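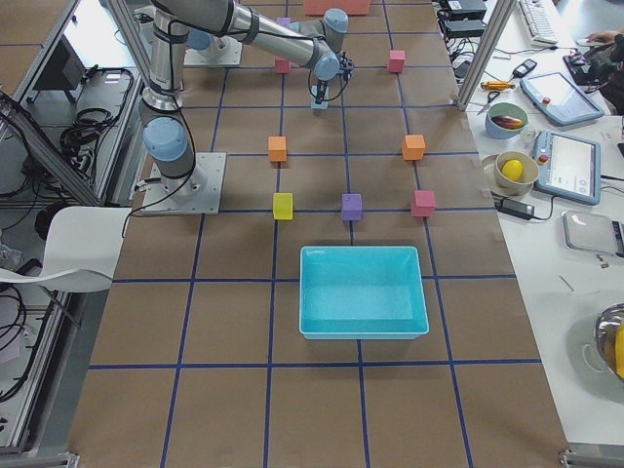
*Gripper at the light blue cube, tray still empty*

**Planner picks a weird order for the cubes – cost function or perception?**

**nwolde** – 4/11/26
Running Skuvia on one arm, job is cubes into the turquoise tray. It keeps choosing the light blue cube before the row of yellow, purple and red-pink right next to the tray. I expected nearest first. Pose estimates look fine in the viewer. Planning takes 90 ms per pick, so it isn't timing out.

**skakeo_dan**
Nearest to what? Default cost is joint travel from the current pose, and distance to the tray doesn't enter into it. If your home pose is out over the far side you'll get this every time.

**tapegrid**
I'd look at perception first. Blue tape and a light blue cube are close enough in hue that the segmenter can give you a merged blob with a huge confidence score. If picks are sorted by confidence it goes first.

**skakeo_dan**
The tape is dark blue and the cube is pale. Never seen those merge.

**tapegrid**
I have, under warm lights. Costs nothing to dump the masks.

**nwolde**
Dumped them. 19 frames, mask is clean in 17. In the other 2 it leaks along a tape line, but the order is the same in all of them. Sort key is cost.

**skakeo_dan**
So set order_by to place_distance and rerun.

**birhane_lab**
Careful, that key ignores the second arm's base as an obstacle until you re-export the scene. We lost nearly a day to it in August.

**nwolde**
Re-exported, row goes first now. Still want a fix for the mask leak.

**tapegrid**
Open a separate thread and attach the 2 bad frames.

— Natnael Wolde, Iltton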